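Notebook, garment handling, September

Grutanlow want the folding cell to take over sorted trousers before the end of the quarter. At present the laundry staff flatten every pair by hand before it goes to the Dralik folder. The machine folds well once the garment is square to the belt. Squaring it is the job, and it is the part we have least data on.

Went through the operator notes again in the morning. Shirts and towels are fine to leave as they are. For trousers the operators disagree on the first grip. Vidar Brekke takes the waistband and shakes; the two on the evening shift take a leg first and draw it straight. Their way is slower on a table but needs less height, and the Pundex arm has little height to spare under the guard. I have asked for both to be recorded as separate tasks so the policy does not average them.

Unit 017, leg-first grip, black trousers laid over a woven mat. Fingers close across the leg, flat faces parallel to it. The other leg sweeps out in an arc to the waistband, and this is the layout that gave the planner trouble last time: it read the arc as a fold and went for the wrong edge.

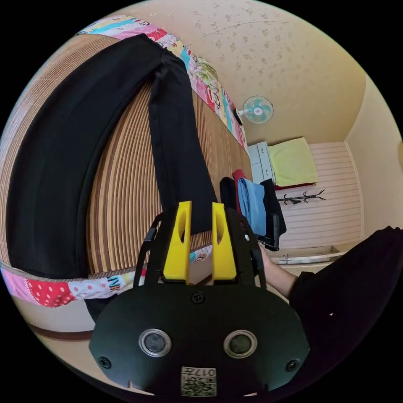 Leg-first grip, unit 017, yellow paddle fingers. Waistband toward the head of the bed.

Notes on the grip:
Dark cloth on a light striped mat segments cleanly. Dark on the black belt at Grutanlow will not. Need a set on the real belt before anyone quotes a success rate.
Lens distortion bends the mat strips hard. Calibrate before measuring leg angle. Do not take it off the raw image.
Label episodes by which part is gripped first, then by cloth color.

Target is 100 usable leg-first episodes. Batch 13 is set aside for them. Index starts at 3586, do not reuse numbers from rejected episodes.

Staffing, from the call with the site. The plan had been to drop the flattening station entirely. Vidar objected, and I agree with him. Twisted legs, inside-out pairs and anything with a belt left in will still come to a person, and if there is no station that person ends up leaning over the guard. Revised layout keeps one station beside the infeed with its own stop button. The other flattening post becomes inspection and repair, same pay grade according to the site. Not seen in writing.

Flatteners stand for the full shift now and do the same reach all day. Inspection can be done seated. Against that, they will be paced by the cell, where today they set the pace themselves. Asked Van Wijk to quote a buffer rack between the two so a slow pair does not stop the line.

Open:
Finger pads, wear on heavy denim not tested.
Belt samples from Grutanlow, 2 requested, none received.
Who signs off a reject, operator or cell. Site to answer.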